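4/27/21 - workshop book, Clindlow shed

Picking up where the last long entry left off, with the Greren saloon back on the stands and the engine turned over by hand for the first time since January. It went round! A bit stiff through one part of each revolution, but no grinding, and nothing that made me want to stop. I put a good squirt of oil down each bore the night before and left the plugs sitting loosely in their holes to keep the dust out.

Mileage on the clock is still 3180, and I still don't believe it. The pedal rubbers are worn right through to the metal on the clutch side and the driver's seat has sagged in the way a seat only sags after a great many years of somebody getting in and out of it. My guess is that it has been round once already, or that the whole instrument came out of another car. I'm not going to alter it. We'll put it on the sheet as "indicated" and leave visitors to draw their own conclusions.

Brakes next. Both rear cylinders are off and soaking. The nearside one came away nicely, the offside fought me for most of the morning and I ended up taking the backplate off with it, which I had been hoping to avoid as the bolts are the old thread and we have very few spares in the tin. All saved in the end bar one. If whoever is in next could look through the drawer under the lathe for a match I'd be grateful, and please don't be tempted to run a tap through the hole, the thread in there is perfectly good.

Handbrake cable is frayed at the equaliser. Usable for pushing the car about the shed but I wouldn't trust it on the ramp, so chocks at both ends every time, please. I have tied a rag to the steering wheel as a reminder.

Bright bits

I had a lovely quiet afternoon on the chrome. The front bumper has come up far better than I dared hope, with only some pitting along the bottom edge where the road salt sat. I started with soapy water and a soft brush, then the fine paste on a cotton cloth, small circles, turning the cloth often. The temptation is always to go straight in with something fierce and I have ruined a hubcap that way before now, so slow and steady it was. The wax went on at the end and I let it haze over while I had my tea.

The headlamp rims are a different story. One is original and one is a later copy, a touch yellower and a touch thinner, and once they're both clean the difference shows more than it did when they were filthy. I'm inclined to leave them. They have lived on the same car for a long time by the look of the screws.

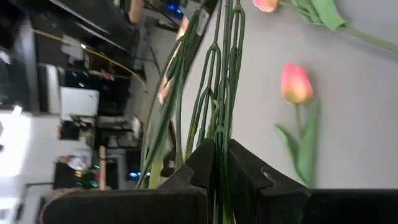

Green stems in the gripper, two pink tulips to the right

Interior

Door cards out, all of them, and laid flat on blankets in the loft. The board behind the front passenger's one has gone soft along the bottom and will need a new strip let in. I found the usual treasures behind it: a hairgrip, a pencil stub, half a parking ticket with the date gone, and a boiled sweet that had become part of the car. I've put the ticket in an envelope in the history folder. The sweet is in the bin.

Carpets vacuumed on both sides and hung over the rail. The colour under the seats is quite something, a proper deep blue, and the rest of it has faded to the grey we all thought was original. I took a snip from under the rear seat and have pinned it to the inside cover of this book, so that if we ever order new carpet we order the blue. (I know there's a school of thought that says keep the grey. We can have that conversation over a biscuit.)

The headlining smells of mice but I can't find a hole. I've left the windows down and the dehumidifier running on low. It wants emptying each evening or it switches itself off and sulks.

The Georgiou van

Only a short spell on this one. The new fuel hose has been fitted from tank to pump with 3 clips replaced, and I've thrown the old hose away so that it can't find its way back onto the shelf. The outside of it looked sound and the inside came off on my finger like soot. Worth bearing in mind for the other vehicles, as I think they were all re-piped in the same year, which the old job sheets give as 69.

The sliding door still drops at the back when it is nearly shut. I packed the lower roller with a washer and it improved, then I packed it with a second washer and it got worse, so the first washer is staying and the second is back in the tin. The runner itself may be bent. I laid a straight edge along it and there was daylight at the middle, but I was tired by then and the light was going, so please take that with a pinch of salt and measure it again before anyone reaches for a hammer.

Paint touch-in on the rear corner has gone off nicely. Leave it alone for a good while before flatting it back. It's the Rultstead mix, the one in the dented tin, stirred for far longer than seems sensible - the pigment sits at the bottom like putty and if you're in a hurry you'll get a corner that's paler than the van.
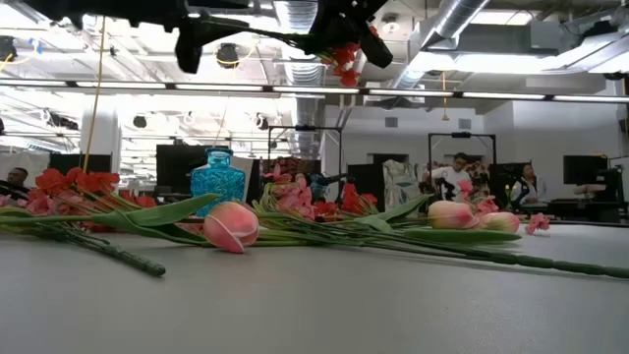
Jobs for the next session

Find a bolt to match the offside backplate (drawer under the lathe, then the jam jars).

Clean and inspect both rear cylinders. Hone lightly if the bores are marked, and if they're pitted stop there and write it down.

Order a handbrake cable. Take the old one along if going in person, the catalogue shows 2 lengths and I couldn't tell which is ours with it still on the car.

Let the new strip into the passenger door card. There's suitable board behind the loft ladder.

Turn the Greren's engine over by hand again, a few revolutions, and note whether the stiff part is in the same place. I've put a dab of white paint on the pulley where I felt it.

We're also nearly out of the soft cotton cloths. Old pillowcases do very well if anybody has some at home, washed without softener, buttons cut off.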